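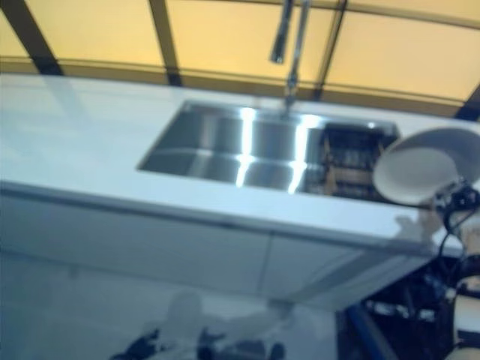

Naledi Cele asks whether bowls need rinsing before they are racked. In this unit they do not: scrape solids into the organics bin and load.

Unit 7 — Clearing and Loading

Plates stand upright in the lower rack, facing the centre. Bowls are angled so that water drains from the base. Cutlery is sorted at the sink before it is loaded.

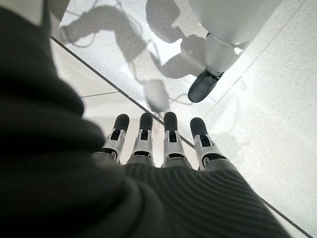 Spills on the floor are wiped at once, and the cloth goes directly to the laundry tub. Students work in groups of two.

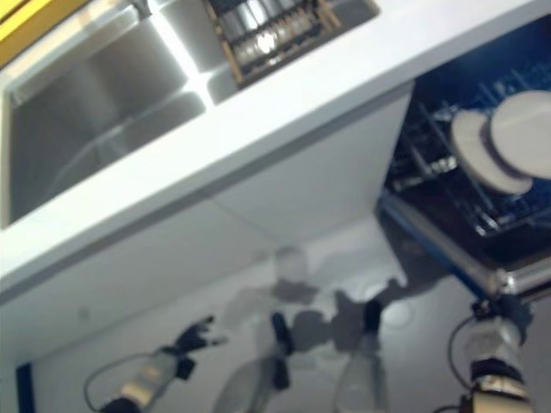 The door remains open until the rack is full. Written notes (400 words) on the loading order are submitted to Birthe Toft before the April practical.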